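Ticket: season points total wrong for Gelham girls varsity
Product: Curis scorebook, league export
Opened by: Delphine Fitzsimmons, Gelham athletics
Assigned to: Jade Chan, Skusix support
Status: Reopened

Delphine Fitzsimmons
Our paper book has the team at 2,086 points through the end of the regular season. Curis shows 2,034. The league uses the Curis number for seeding tiebreaks, so I need this fixed before the bracket goes out in March. I've added our book twice. Please don't send me the article about refreshing the browser.

Jade Chan
Thanks, Delphine. The usual cause is a game that was scored offline on a tablet and never synced. Can you open Settings, then Devices, and tell me if anything says Pending?

Delphine Fitzsimmons
Nothing says Pending. Both tablets say Up to date, for whatever that's worth. They said that last year too when we lost a whole JV game.

Jade Chan
I ran a full rebuild from our side. Box scores now match the season page. Marking as resolved.

Delphine Fitzsimmons
Reopening. They match each other because both are wrong. I went game by game and the entire 52 point gap is the road game at Öztürkmen. Curis has it as a final with a win for us and zero points for either team. How does a team win 0-0 in basketball?

Jade Chan
I see it now. The result was entered by hand, but the play log is stuck in the import queue. It has nearly 600 events and the importer stops at 200 without showing an error. I've asked engineering to raise the limit. In the meantime I can split the log into parts and load them one at a time.

Delphine Fitzsimmons
Fine, but load it to a test copy first. I want to see our 52 and the right player totals before you touch the live season — the last "quick fix" gave our point guard somebody else's rebounds.

Jade Chan
Test copy is up. Team total reads 2,086. Please check the player lines.

Delphine Fitzsimmons
Team total is right. Fouls are off for two players in the fourth quarter, so I'm not signing off yet. I'll go through the rest against the book tonight, after I set up the food table for the team dinner. The pan I want for the pasta is the same sort as the big pale oval one with a loop handle at each end, so that's what I'll be carrying if you call and I don't pick up. Leave the ticket open.

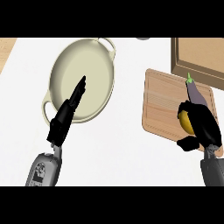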